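Lists > Small Cells and Bench Robots > Setup and Maintenance
4 replies | 107 views | Share

Subject: Re: Hand drifts after cable reroute, Ultent arm

Hello all,

Replying to the question from the Clindedstead workshop, quoted here so it's in one place:

> We moved the hand cable on our Ultent last month so it would stop
> catching on the bench. Since then the wrist reads a few degrees out
> by the end of a shift and we have to home it again. Fingers are fine.
> The vendor says to swap the wrist encoder. Before we spend the money,
> has anyone seen this after touching the cable only? Also, what do you
> put under the work? Our boxes slide on the bare table.

Yes, we had the same thing at Niven, and it was the cable. Don't order the encoder yet.

Our cell is one arm with a five-digit hand, working over a white table. It opens and reaches into lidded plastic boxes, and it has been doing that since December. When we first set it up we tied the cable down close to the wrist because it looked tidy. That left it no slack when the wrist turned over to point the fingers down. Every time the hand went into a box the cable pulled a little on the fitting, and over a shift the zero walked. We homed it at lunch and again at knock-off and thought that was normal.

What fixed it was giving the cable a proper loop. Let it leave the fitting, swing well out to the side and come back up to the wrist. It looks untidy and it will brush things if you have tall fixtures close in, so move those back. We cut the old ties off, drove the wrist slowly to each end of its travel by hand, and only tied it again once it had room at both ends.

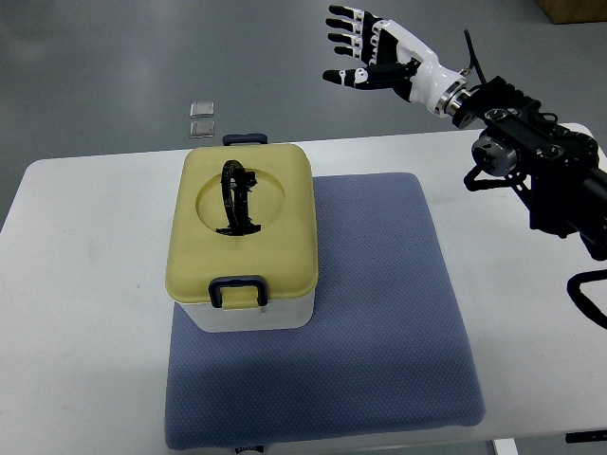

Hand open and held clear to the right of the box.

The order I'd do it in, for what it's worth:

Power down and let the arm rest on something soft. Check the coupling ring between the hand and the arm. Ours had backed off slightly and I would have blamed that too if I hadn't marked it with a paint pen the week before. Wipe it, seat the hand square, tighten it evenly.

Then the cable, as above. Turn the connector finger tight and stop there. The first one we had was done up with pliers and the thread was ruined.

Power up, home it, and write down the wrist reading. Run 40 cycles in and out of a box at half speed and write it down again. If the two agree, go to full speed and run 500. Ours moved by nearly two degrees over 500 with the cable tied short. With the loop I can't see any change on the display. If yours still drifts after that, then the vendor may be right about the encoder and I'd like to hear about it.

On the sliding boxes: we use a square padded cushion with a dotted weave, straight on the table. It does two jobs. The box stays put when the fingers touch the side of it, and if the hand comes down too far it has some give. We lost a fingertip pad on the bare table in the first month and haven't lost one since. Set the cushion first and teach the heights afterwards, as it will sink a bit under a load. If you change to a thicker one you have to teach again. I forgot this once and spent a morning looking for a fault in the arm.
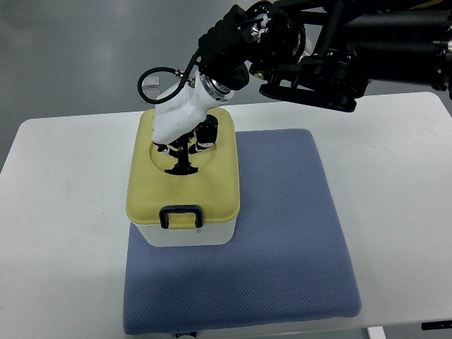
For the approach itself, come in slower than you think you need to. Our program stops above the box, closes the fingers in a little, goes down at a crawl and only opens them once the palm has stopped. The narrow spot is the rim. A finger that touches the rim on the way down will push the whole hand sideways, and that load goes to the wrist as well, so it can look just like the cable problem. We had both at once for a while, which confused things.

Regular care after that is light. I wipe the white casing and look at the finger joints at the start of each shift, and check the paint mark on the ring. Every 21 shifts the cable comes off, gets looked at for flat spots near the fitting, and goes back on. We keep one spare cable on the shelf. The ones from Trondum fit, but they are a touch stiffer, so allow a wider loop.

I haven't got an answer on the other question from further up the thread, about running two arms off the one controller. We only have the one.

If the Clindedstead people could post their wrist readings before and after, I'll put them beside ours.

Regards,
Cell maintenance, Niven

Filed under: wrist and hand, cabling, fixtures
Reply to list | Contact the list owner | Back to top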